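Drudia 80 Portable Dance Floor Panel Set
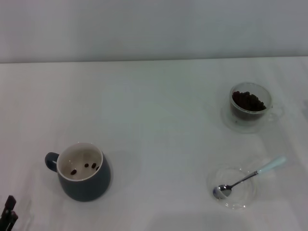
Dark blue-gray ceramic mug on a white tabletop.

The Drudia 80 is a roll-out dance surface for rehearsal rooms, small stages and touring musical theater companies. It is made by Palacios and sold as a set of strips that lie side by side and are taped at the seams. The surface is matte on one side and slightly textured on the other, so the same set works for soft shoe and jazz on the first side and tap or character shoe on the second.

The floor is sold by the set. Single strips are available as replacements to customers who already own one.

What is in the set
Floor strips, rolled on cardboard cores
Two carry straps per strip
Seam tape, one roll clear and one roll black
Corner weights for the front edge
Printed layout sheet

Choosing a side
Most companies leave the matte side up for the whole run. It takes light evenly and does not throw glare back at the front rows, which matters if your lighting positions are low. The textured side has more grip and a sharper sound under tap shoes. If your show has a tap number in the second act and barefoot work in the first, we suggest laying the textured side for the full show and testing the barefoot sections early in rehearsal. Turning the floor over at intermission is possible but needs a crew and a clear wing.

Sound
The strips have a thin closed-cell backing. On a wooden stage deck the tap sound stays bright. On concrete it is duller, and we recommend the Doltel underlay, sold separately. The underlay also takes some of the shock out of long rehearsal days. It does not turn concrete into a sprung floor. For daily jump work you need a proper sprung deck under the strips.

Laying the floor
Sweep and damp mop the deck first and let it dry. Grit under a strip will show as a bump and will wear through the backing. Unroll the strips from upstage to downstage and leave them flat overnight with the seams open. Strips that have been stored cold need longer. Close the seams, tape them down from the center out, and set the corner weights along the front edge.

Do not stretch the strips to make them fit. If your stage is an odd width, trim the last strip with a straight edge and a hooked blade. Cut strips cannot be returned.

Weight limits
Each strip holds up to 700 pounds of rolling scenery on casters at least 2 inches wide. Narrow casters will leave tracks. For pianos and heavy wagons, lay hardboard along the path and park them off the floor overnight.

Cleaning
Use warm water and a neutral cleaner. Rosin should not be used on either side – it builds up in the texture and is very hard to get out. Scuffs from black soles come off with a soft cloth and a little rubbing alcohol. Let the floor dry before rolling it up.

Storage
Always roll the strips onto the cores with the matte side out. Stand the rolls upright or hang them. Rolls that lie on the ground under other gear will take a flat spot, and the flat spot comes back every time you lay the floor.

From customers
"We put it down in a church hall for six weeks of rehearsal and then took it to the theater. The seams held. I would order more black tape than comes in the set." – Maricruz Pacheco, choreographer

"Good sound on the tap side. The rolls are heavy and you want two people on each one. Our van only took the full set after we pulled a seat." – Wenceslao Cisneros, stage manager

Rental
Sets can be rented by the week through Vuston for productions that do not want to buy. Rental sets have been used and may show light scuffs. Tape is not included with a rental. Bookings for April fill early because of school musicals, so please send your dates as soon as the hall is confirmed.

Shipping and returns
Sets ship on a pallet. Someone must be present to sign, and the driver will only deliver to the curb or a loading dock. If you need a lift gate, say so when you order – it cannot be added once the truck is out. Uncut strips in clean condition can be returned within 90 days. The buyer pays return freight unless the set arrived damaged. Check the rolls before you sign and write any damage on the delivery slip.

Warranty
The strips are covered against splitting and backing failure in normal indoor use. Damage from rosin, narrow casters, outdoor use or storage under load is not covered.

Questions
For layout help, send a sketch of your stage with the width, the depth and the position of any traps to Anayeli Huerta in the sales office. For rentals, ask for Fulgencio Gallegos.

Page updated 2019-10-23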